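Notebook, workshop bench
9 May 2021

Sunday, so I had the bench to myself and the radio on whatever station I liked. The plan was to finish the inventory of the sports bags for the Pickering loan box, and I got most of the way through before lunch. Writing it down now while I still remember which bag had which problem, because last time I left it until Monday and mixed up two of the racket covers.

Started with the badminton stuff. The Brostden covers are fine, all of them, just dusty. I wiped them with a damp cloth and hung them on the rail by the window. The long Losteo bag is a different story - the zipper skips near the bottom corner and you have to back it up and go again, every single time. I tried candle wax on the teeth first (the old trick) and it helped for maybe three pulls. Then I squeezed the slider a little with the small pliers and that was better. Not perfect! I'd call it usable, but whoever packs it should know to hold the corner flat while they pull.

Then table tennis, which is the part I'd been looking forward to, since I'm the one who pushed for proper paddle cases in the first place. We used to toss the paddles loose into a shoebox and the rubber got chewed up around the rims. Marjorie Dobson said at the time that cases would just get lost. So far we still have every one, and I plan to mention this to her on Monday.

The red case is the one I like best. It's shaped like the paddle, so there's no guessing which way around things go, and the black piping makes it easy to find in the bottom of the box.

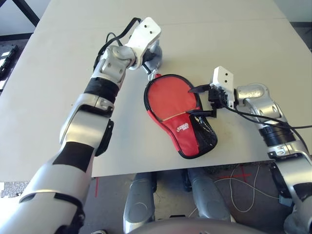 Red paddle case on the white table, mesh pocket at the handle end.

I do wish the mesh pocket were a bit tighter. It's a loose sort of net and I'm not sure I'd trust it with anything small. Balls are what I'd naturally want to put in there, but I'd want to try that with the case held upside down before I promise anyone they'll stay in. Note to self: try it with the practice balls, not the good ones.

The other thing to keep an eye on is the little red tab at the tip of the head. People will use it to pick the case up, and that's fine with me, but I want to check the stitching on it every time the box comes back. If it starts to go, a few passes with the heavy red thread should do it. There's a spool in the drawer under the vise, left side, behind the tape measures.

Labels next. I'm printing them on the cloth tape and sewing them on the inside, because the sticky ones came off the Pindetmont bags within weeks and left a gummy patch that picks up every bit of lint in the building. I spent 15 minutes this morning rubbing at one of those patches with cooking oil and a rag. It came off in the end but now the bag smells like a salad.

Still to do:
Sew labels into the paddle cases.
Wash the 4 drawstring bags (cold, no softener).
Ask Marjorie if she wants the loan sheet in the box or on the shelf.
Find the other half of the net clamp. I had it Thursday and I've looked in all the obvious places.

Stopped at lunch. Bags are on the rail, pliers are back on the pegboard, and the candle is in my coat pocket for some reason.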